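Tabletop shelf

A tabletop shelf, also called a counter riser or desk riser, is a small freestanding shelf unit made to stand on a table, counter or dresser. It adds one or more raised levels above the surface and is used to hold light household goods such as tissue packs, cups, spice jars, cosmetics and snacks. Most models have one or two tiers and can be moved by one person without unloading.

Construction

The common form has two upright side panels joined by horizontal boards. Panels may be molded plastic, coated board, bamboo or metal wire. Plastic units often snap together, while board units are usually fixed with screws driven through the side panels into the ends of the shelves. Screw heads are left exposed on many low-cost models.

Side panels are frequently rounded at the corners. Units sold for children's rooms and small kitchens tend to use a different color for each part, such as yellow sides with a pink upper board and a blue lower one.

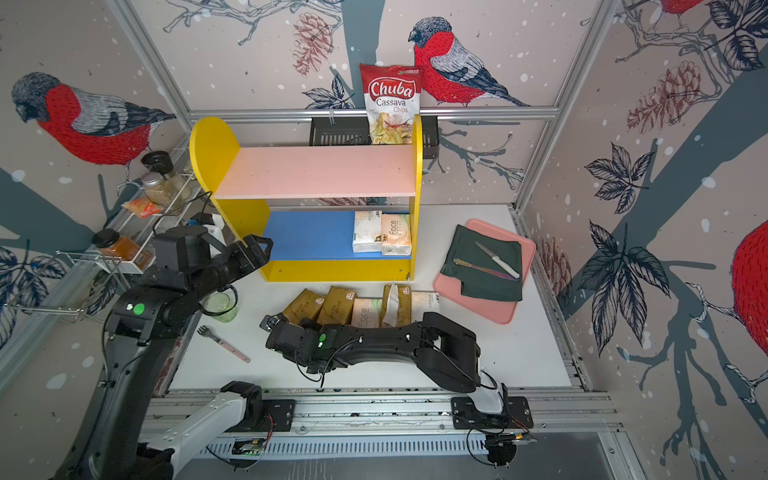 Shelf depth is normally shallow, so that items stand in a single row and can be reached from the front. The Gremo two-tier riser, sold from July 2019, measures 359 mm wide and 185 mm deep, with a clearance of 148 mm between its boards. Later versions kept the same width and added a raised lip along the back.

Use

In kitchens and dining areas, the lower level usually takes things that are picked up many times a day, and the upper level is left for lighter or less used items. Tall packages, including bags of chips, are generally stood behind the unit or hung in a basket on the wall or a rail. Cutlery is kept beside the shelf on a tray, often with a folded cloth under it to stop the pieces from sliding.

Soft-pack facial tissues are among the goods most often kept on such shelves. The packs are light and hold their shape when full. They may be stood on edge, which leaves the printed face visible, or laid flat with the opening upward. Opened packs are usually placed in front, where a sheet can be pulled out with one hand. Pack labels commonly give the number of sheets and the number of layers, and households that buy more than one kind tend to group them by type.

Writing in the home goods magazine Londlow in March 2022, Zainab Oyewole recommended leaving a row of spare packs on the table in front of the shelf until the opened one is used up. Panya Limsakul, a designer at Petchrat, has argued for storing spares in a cupboard instead, on the grounds that the front of the shelf should stay clear for wiping.

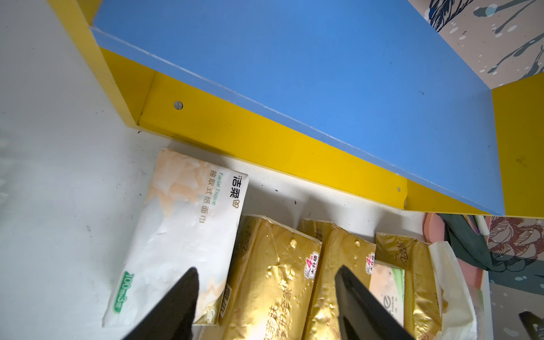

Care

Plastic and coated boards are wiped with a damp cloth and dried. Dust collects along the joint between board and side panel and can be removed with a soft brush. Screws may loosen when the unit is often moved and should be tightened by hand, as power drivers can strip the holes.

See also

Spice rack
Dish rack
Desk organizer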